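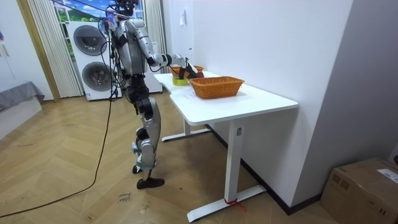
Himen task notes, January, run 352

Site: Flarkport, apartment room, desk station
Task: fruit into baskets, two woven baskets on the white desk, small one at the back, large one near the front edge
Policy: Matos, current checkpoint, 2281 teleop episodes
Hand controller: Foltaser, stock gains except as noted
Trials: 30, split into 15 with the red apple and 15 with the green piece

Purpose. We keep getting asked whether this thing can tidy a table. The Himen list has "clear the desk" as one line, so I want numbers for the smallest version of that line before we let anyone put it in a plan. One robot, standing, feet not moving, one item at a time, known target basket. No lids, no stacking, no bags.

Setup as before. Robot stands at the end of the desk with the washer-dryer behind it. Tethered, power and data. Desk height unchanged, red tape still on the foot of the front leg as the position mark. If you move the desk, put the tape back where it was and write it down here. Started 9:40, out of the room by early afternoon, including a stop to re-home the wrist.

Scoring. A trial passes if the item ends up at rest inside the target basket, the basket has not left its outline, and no person touched anything between start and stop. Second grasp attempts are allowed. A basket that tips and comes back counts as a fail. I know this is stricter than last time, so don't compare the totals without rescoring the old logs.

Results, apple: 12 of 15 passed. Two fails were early release, item hit the rim and went outside. One fail was a basket push: the knuckles met the rim on the way down and walked the basket toward the wall. Grasp itself was fine on every apple trial. The hand closes around it from above with margin to spare and the Foltaser contact flag comes up when it should.

Results, green piece: 7 of 15 passed. Much worse, and for a different reason. It sits low, so the fingertips have to go almost to the desktop, and the policy stops short. When it does get down there the fingers often land on the desk first and the contact flag fires on the desk. The controller then reports a grasp, the arm lifts, and the hand carries nothing to the basket and opens over it with full confidence. Five of the eight fails were this.
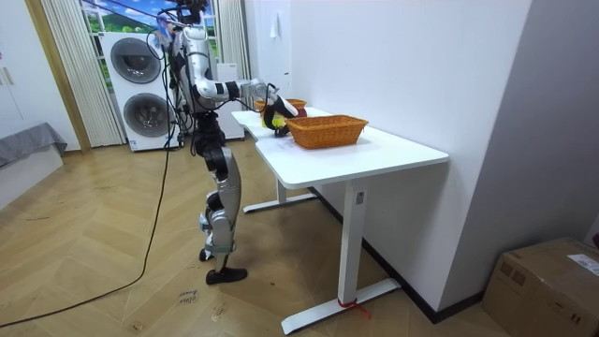

Lowering the contact threshold made no difference in the two spot checks I ran outside the count. Raising it lost real grasps. I think the flag is the wrong signal to use alone. Finger closure at the end of the grasp separates the two cases cleanly in the logs: an empty hand closes further than a full one. A check on closure before lift would catch the five. It would not put the fruit in the basket, but the robot would at least know to try again.

The other three green fails: one drop during transfer, one time-out, one basket push same as the apple case.

Basket push. Same cause both times. The approach height over the near basket is set for the rim we measured when it was new. The weave has loosened and the sides flare out more than they did, so the clearance is less than the config says. Remeasure. Heavier baskets would hide the problem, and I would prefer that we didn't do that, given that people own light baskets.

Release. Both early releases were at the small rear basket, at the long end of the reach. The arm is close to straight there, and wrist position error is at its largest. The policy opens the hand when it believes it is over the center. It is over the rim. Moving the basket closer would fix the number and tell us nothing. Stepping closer is the proper fix and we do not have stepping enabled at this station.

Time. A clean pass is slow. A person does the same thing without breaking off a conversation, and a person clearing a desk picks up three items in one hand. Nothing in the demonstrations shows multi-item grasps, so we should not expect any.
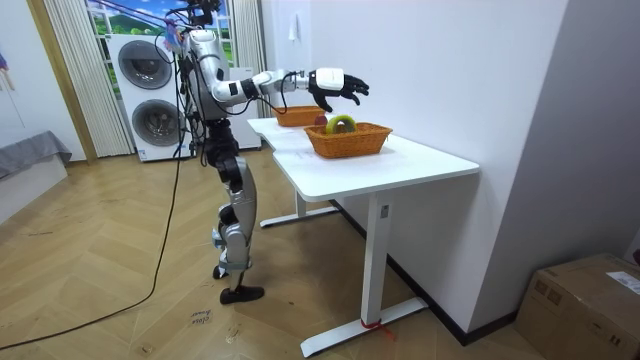 Cables. The loop at the wrist brushed the desktop on several long reaches. It did not snag during the count, though it did once during warm-up, and I stopped the arm. Needs a shorter loop or a clip further up the forearm. The long run across the floor stays as it is for now. Step over it.

Can it do the chore yet? For one rigid, round, apple-sized item, with the basket in a known place and someone in the room, mostly. For anything low and flat-sided, no. For a desk with papers, cups and whatever else people leave on one, we have no data at all. I would answer "no" to the Himen line as written and propose splitting it:

a) single item, tall enough to grasp from above, fixed basket
b) single item, low profile, fixed basket
c) mixed items, order chosen by the robot
d) as c, baskets moved between trials

Only a) is worth demonstrating to visitors. Please leave b) out until the closure check is in, because an empty hand opening over a basket gets asked about.

To do
- closure check before lift, Matos side, then rerun the green set only
- remeasure both baskets, update approach height
- shorten wrist loop
- rescore the previous run with the new rule
- record more low-profile demonstrations, with the item started at different distances from the rear basket
- ask Foltaser whether the contact flag can be read per finger

Logs are under run 352 on the Flarkport share. Warm-up and the two spot checks are in the same folder, marked and excluded from the totals.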